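Home Workshop Tips: Collage and Mixed Media

Keeping Paper Collage Flat, Clean and Stuck Down
By Erick Kioko
18 May 2018

Most of the trouble people have with collage at home comes from glue and moisture. The tips below are the ones I give out when someone brings me a warped panel or a yellowed page and wants to know what went wrong.

Pick the support first

Thin paper glued to thin paper will curl. Use a rigid support for anything larger than a postcard. Hardboard, birch panel and heavy museum board all work. If you use hardboard, seal the front, the back and the edges with two coats of acrylic primer and let it dry overnight. Sand between coats with 400 grit paper and wipe off the dust with a barely damp cloth.

If you seal only the front, the panel can bow within a few weeks. The fix is to coat the back with the same primer, lay the panel face down on clean paper and put weight on it until it dries.

Choose a room with steady air

Paper takes up moisture in July and gives it back in winter. Work in a room where the humidity stays near the same level all year. Basements and garages are the worst places. Keep the table away from radiators, and keep finished work away from outside walls.

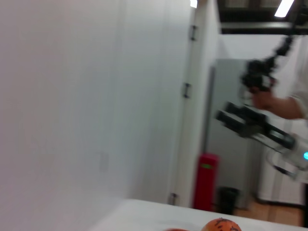
White door edge with dark hinges, and a ceiling light beyond.

Good overhead light helps with cutting, but judge color by a window. Newsprint that looks cream under a tube light may look quite gray in daylight. Move the piece to the window before you glue anything down.

Sort your paper before you cut

Keep three folders: acid-free paper, printed paper you have tested, and printed paper you haven't. To test a printed sheet, brush a little of your medium on one corner and rub it lightly with a white cotton swab after a minute. If color comes off on the swab, spray the sheet with a workable fixative and try again the next day.

Newsprint yellows no matter what you do. You can slow it down with a deacidification spray, or you can copy the page onto good paper and use the copy. I use copies for anything I plan to sell. Ink from a home inkjet printer will run under wet medium, so have the copies made on a laser machine.

Joining two boards

For a wide piece it is often cheaper to butt two small panels together than to buy one large one. Clamp them to a pair of cross braces on the back, glue, and leave the clamps on overnight. Run a fingertip across the joint. If you can feel a step, sand the high side before priming.

You can cover the joint with a strip of thin mulberry paper, torn along both sides so the edge feathers out. A cut edge will show through paint. If you would rather leave the joint visible, keep glue out of it with low-tack tape on the face side.

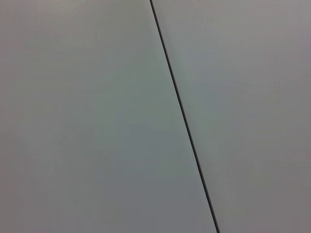
Gluing down without bubbles

1. Brush matte medium on the support, a little past where the paper will sit.
2. Brush a thin coat on the back of the paper and wait one minute so it can relax.
3. Lay it down from the center and push out toward the edges with a soft rubber brayer.
4. Cover with silicone release paper and a flat board, and leave it under weight overnight.

If a bubble shows up the next day, slit it with a new blade, work in a drop of medium with a fine brush, and press it again.

Cleaning up

Wash brushes in cool water before the medium skins over. Dried medium on a brayer peels off after a soak in warm soapy water. Wipe the table down the same evening and change the blade in your knife before you put it away.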